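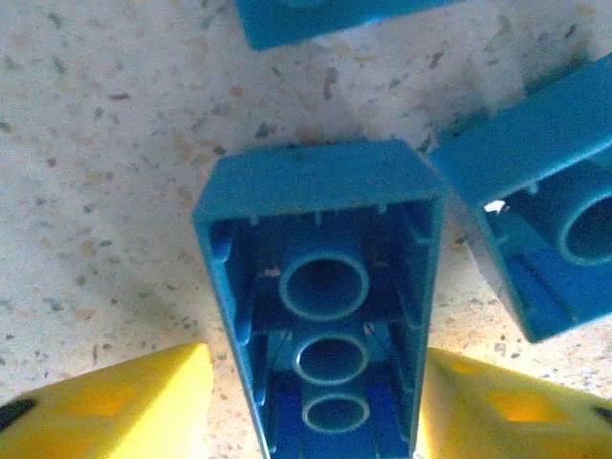
Large blue bricks, open side up, on a speckled countertop.

Home Toy Library Borrowing Cleaning Returns Contact

Toy Library > Building Sets > Large Bricks FAQ

We use cookies to remember your pickup branch. Accept / Settings

Large Bricks: Frequently Asked Questions

These answers cover the large building bricks lent out by the Zutine Toy Library at both branches, Wetley and Varghese Street.

How many bricks are in a tub?
The full tub holds 162 bricks. The half tub is packed to order and the count is written on the lid. Please use the number on your own lid when you pack up, as half tubs differ.

Can I mix them with bricks we already have at home?
You can, but they're hard to sort afterward. If you do mix them, put a strip of masking tape on your own before you start. We can't look through returned tubs for a brick that belongs to you.

How should I wash them?
By hand, in warm water with a little dish soap. Take every stack apart first. Most of the dirt we find is inside the brick, down between the round tubes and the outer walls, where a cloth won't reach. A bottle brush does the tubes and an old toothbrush does the ribs and notches along the sides.

Can they go in the dishwasher?
Please don't. We've had bricks come back that no longer grip.

Which way up should they dry?
Rinse them with the open side up so you can see into the corners, then shake them out and turn them over onto a towel. Leave them overnight. A brick that sits open side up will hold water at the bottom, and a tub closed on damp bricks starts to smell within a few days.

There is something stuck in one of the tubes. What do I do?
Modeling clay and cereal are the usual things. Soak the brick for an hour and push the plug out with the handle of a wooden spoon. Don't use a knife or a screwdriver. If it won't move, leave it and tell us at the desk.

Two bricks are jammed together. How do I get them apart?
Hold the bottom one flat on a counter and rock the top one from its short end. Running them under warm water for a minute helps.

How long can I keep a tub?
3 weeks. You can renew once if no one else has asked for it. The large bricks are busiest in November and December, and renewals are often refused then.

What if we lose some?
Up to 8 missing bricks from a full tub, there's no charge. Past that we ask for the cost of replacements, and the desk will give you the current price. Bricks that turn up later can be dropped off at either branch.

Do you accept donated bricks?
Yes, if they're the large size and still hold together. Faded ones are fine. Cracked walls or chewed edges are not. We don't need the tubs they came in.

Do you lend to daycares and preschools?
Group members can borrow the Plullivano crate, which has 200 bricks and four base plates. It's kept at Wetley only and needs two people to lift. Book it through the Contact page and include the name of your center.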